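Packaging and Display, Unit 2
Handout: Folding cartons on end — side panels, stability, placement
Instructor: Murali Pillai
Revised Friday, April 23, 2021

Reading for this unit: the Kaimal notes on carton geometry, pages 17 to 19. Bring one empty carton from home, flattened.

1. Terms

The front panel carries the main product image and the full product name. The side panel is the narrow face adjoining it. An end is the small face where the flaps close. A carton is "on end" when it stands on one of these small faces and "on side" when it stands on a side panel. Flat means resting on the front or the back.

2. Side panel as second front

A cookie carton spends much of its life with the front hidden. It may be shelved like a book, packed in a row, or turned a quarter by a shopper. The side panel then has to carry the name alone. Three decisions follow.

Text direction. A long product name on a narrow panel is normally run along the long edge. Type size is then limited by panel width, and the name can stay on one or two lines. Bottom-to-top and top-to-bottom are both in use; mixing them within one product line is a fault.

Wraparound. Artwork carried across a fold ties two faces together. It also demands accurate creasing. An image that breaks at the fold should still be recognizable from either face.

Ground pattern. A repeating pattern tolerates a small shift at the fold better than a solid block with a hard border. Lettering over a busy pattern needs strong contrast and enough weight in the strokes.

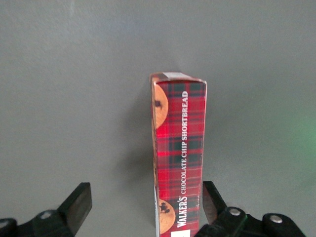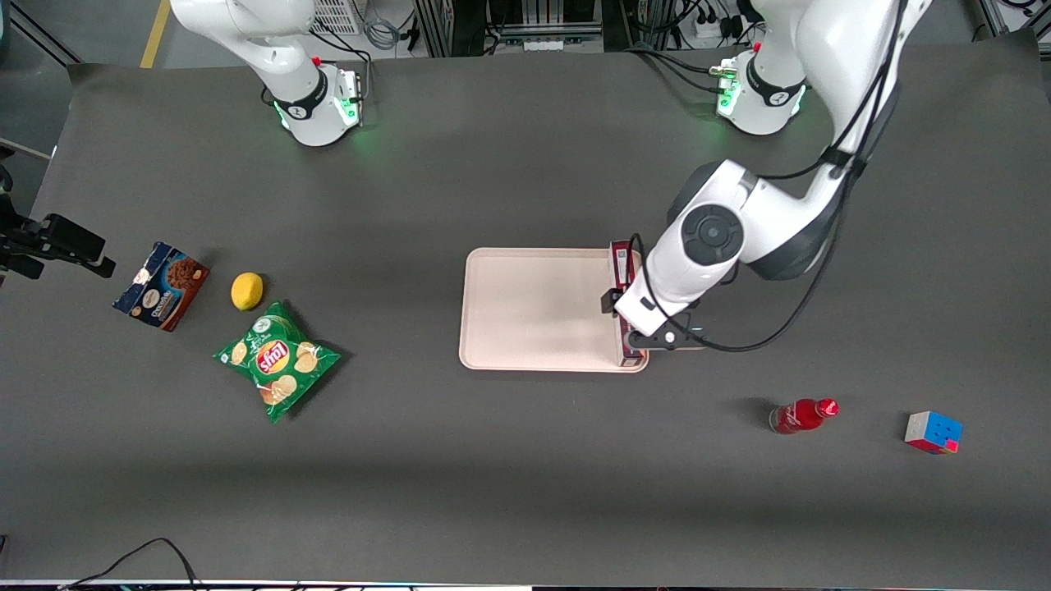 Does a carton standing on end need to be full to be stable?
A full carton is steadier than a half-empty one only if the contents cannot shift; what matters is that the combined center of gravity stays over the base when the carton is nudged.

3. Stability on end

For a uniform carton of height h and base depth d, the tipping angle about the long base edge is arctan(d/h). Doubling the height at constant depth roughly halves the angle for slim cartons. An inner tray that holds the cookies in place keeps the calculation valid. Loose contents do not — they settle toward the low side as the carton leans.

4. Placement on a serving tray

A raised rim reduces the usable floor of the tray. Measure inside the rim, at floor level, and allow for the corner radius. A carton set partly on the rim has no reliable base.

5. Exercise (Plostamberg worksheet, sheet 2)

a. Measure h and d for your carton and compute the tipping angle.
b. Sketch the side panel with the name in both text directions.
c. Mark any artwork that crosses a fold.

Hand in the sketch with the flattened carton attached.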